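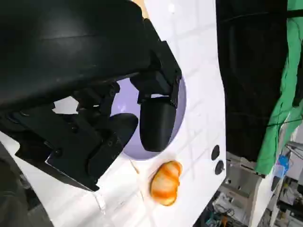

Croissant and a purple dish, good morning to everyone except my fiber intake

OK so a few of you asked how the fiber thing is going. Thread, I guess (sorry in advance)

Quick background: I wrote down everything I ate on Thursday and my total came to 16 grams. For a whole day! And that was a day I thought I did well, there was a salad and everything

I use the Jirnel app for logging. It had me at 1,826 calories, fine, normal for me, but the fiber bar was this sad little stub

So now I'm adding up to 5 grams a week and no faster. Last year I went from nothing to bran everything overnight and my stomach did not forgive me for days

Stuff that's working: lentils in soup, pears with the skin on, raspberries (frozen, I'm not made of money), and the seeded bread from the bakery in Skilldale that sells out by 10

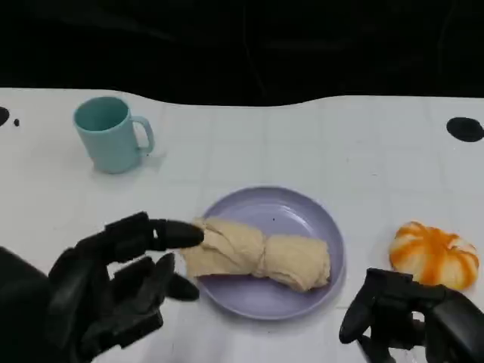
Beans are the big one though. Half a can in whatever I'm making for dinner and the number jumps. I rinse them really well and that seems to help with the, um, side effects

Also WATER. I kept skipping this part and wondering why I felt like a brick. Big glass with every meal now

Tried the Zulov fiber bars too. They taste like a sweet doormat, will not be buying the second box

My mom is 70 and has eaten prunes every single morning of my life and I made fun of her for it. I bought prunes yesterday

Will post next week's numbers if anyone cares. Drop your bean recipes please, I'm already bored of chili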